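Castow Wood Heat List: archive
Thread: Glass going black overnight (was: Ragnarsson owners, anyone?)
Previous in thread | Next in thread | Thread index

List reminder: please trim your quotes, put a sensible subject on things, and take arguments about leaf blowers to the general list, where they are used to it.
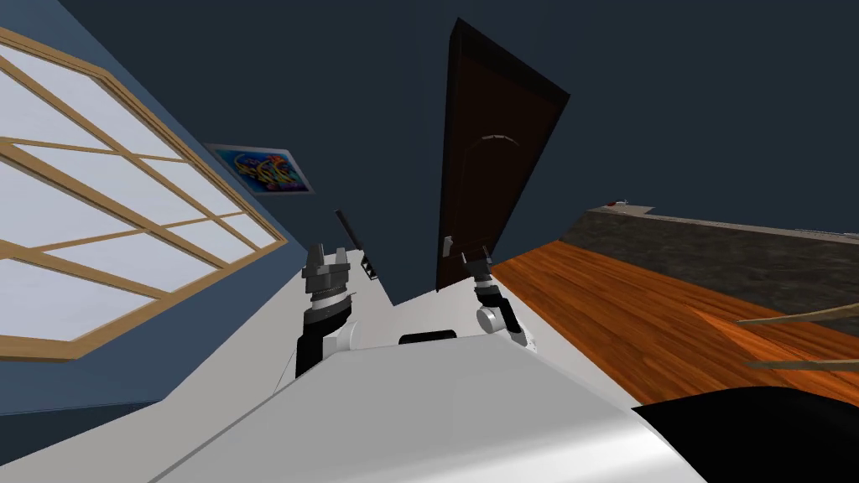
From: Mogens Nørgaard
To: Castow Wood Heat List
Sent: 9.46 pm
Subject: Re: Glass going black overnight

Welcome to the list, Ilcombe Road, and my condolences on the Ragnarsson. I've had mine for seven winters and we have reached an understanding, in that I do what it wants.

I've left your message at the bottom for those who joined the thread at the flue cap argument and would like to know what it was supposed to be about.

Short version: your wood is wet, and you are shutting the air down too early. I realise you said the wood was dry. Everyone's wood is dry. I have been reading this list a long while and have yet to meet a person who would own up to wet wood, though I've stood in a good many loungerooms that smelt like a kipper factory.

The wood

You bought redgum from the fellow at Purkstead with the green tipper. I've bought from him too. He's pleasant, he turns up when he says, he stacks it if you look tired enough, and his idea of "seasoned" is that it has been cut down. Mine came in at the end of autumn and hissed at me until spring.

Get a moisture meter. The cheap ones are fine. The important part, and the part left out of the instructions with mine (which were mainly about not putting it in your mouth), is that you have to split a piece and push the pins into the fresh face. The outside of a log will tell you whatever you want to hear. Do it along the grain, press properly, and do a few pieces from the middle of the heap as well as the nice ones on top.

If it reads wet, there's no trick to it. Stack it off the ground on pallets, bark up, with the weather side covered and the ends open, and leave it for next year. Please don't wrap the whole thing in a blue tarp. My brother-in-law did that with a full trailer load and grew some very handsome mushrooms.

In the meantime, buy a small amount of something you trust to get through August. The hardware place in Castow sells bags at a price that makes you sit down, but a few dry pieces mixed in with the doubtful stuff will make a real difference, and you can think of it as a fine.

The air

You wrote that you load it up at bedtime and "turn it right down so it lasts". I know. The salesman told you it would burn all night. The salesman told me that too, and it does, in the sense that there is something sulking in there at breakfast.

What I do, for what it's worth:

Rake the coals forward. Put the new wood in behind them with a bit of space between the pieces. Leave the air fully open until everything is properly alight and the edges have gone black and crazed. Then bring the lever back by stages. If the flames go lazy and orange and the glass starts to fog at the bottom corners, you've gone too far, so open it again and wait. It takes longer than you'd like when you're in your pyjamas. I take a book.

The lever on the older Ragnarssons has a dead patch at the closed end, incidentally. You can be sitting at what looks like a third open and be getting almost nothing. Pull the ash drawer out when it's stone cold, look up with a torch while someone moves the lever, and you'll see where the plate really starts to shift. I've put a dab of heatproof paint on the trim at that spot. My wife says it looks like a mistake. It has improved our marriage in other respects.

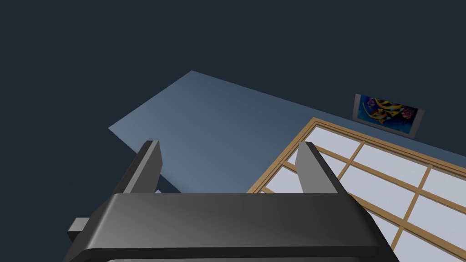 The flue

You didn't ask, but you mentioned that the last owners "hardly used it", and I'd like you to have that swept before you do anything else. Hardly used generally means lit on Sundays with old fence palings. When we moved in, the sweep brought down most of a bucket of the shiny hard creosote, plus a starling, long deceased and beautifully preserved. He charged me $184, which included the starling.

While he's up there, get him to look at the cowl. If there's a mesh fitted and it's clogged, it'll give you precisely the trouble you describe: sluggish start, smoke into the room when you open the door, brown glass by morning. I'd rather not reopen the mesh question on this list. Feelings were hurt. I'll only say that I took mine off, and that my neighbour kept his, and that we still speak.

The door rope

Shut the door on a strip of newspaper and try to pull it out with the heater cold. Do it at the top, the bottom and both sides. If it slides out freely anywhere, the rope's flattened and you've got air coming in where the designer didn't want it. Replacing it is an evening's work, most of it scraping out old glue with a screwdriver and saying things. Buy the right diameter, measure the groove and ignore the rope that's in there now. Somebody put the wrong size in mine, and I copied him faithfully for four years.

Cleaning the glass

Damp newspaper dipped in the fine white ash, rub in circles, wipe off with a clean bit. Cold glass only. It works as well as the stuff in the spray bottle and you've already got a house full of the ingredients. For the baked-on patches, leave the wet ash on while you make a cuppa and then have another go. Don't use the green scourers. You'll see why the first time the afternoon sun comes in.

If you've done all that and it's still going black, write back with the meter readings and how far you've got the lever, and I'm sure up to 46 of us will have a different answer.

Mogens
(Top end of Castow, past the reservoir. I've a spare moisture meter if you want to borrow it. It was a Christmas present from someone who'd heard me talk.)

----- Original message -----
From: Ilcombe Road
Subject: Glass going black overnight

Hi all, new here. We've just taken over a house with an older Ragnarsson freestanding heater. Lovely thing, but every morning the glass is black as your boot and I'm on my knees with a rag before work. The wood is dry, we got a load of seasoned redgum from the chap at Purkstead. We fill it up at bedtime and turn it right down so it lasts. The last owners said they hardly used it, so I wouldn't think it's worn out. It does puff a bit of smoke out when I open the door.

Is it the glass? Can you get different glass?

Thanks in advance, and sorry if this has been asked before.

----- End of original message -----

Reply to list | Reply to sender | Next in thread: Re: Glass going black overnight (please, not the mesh again)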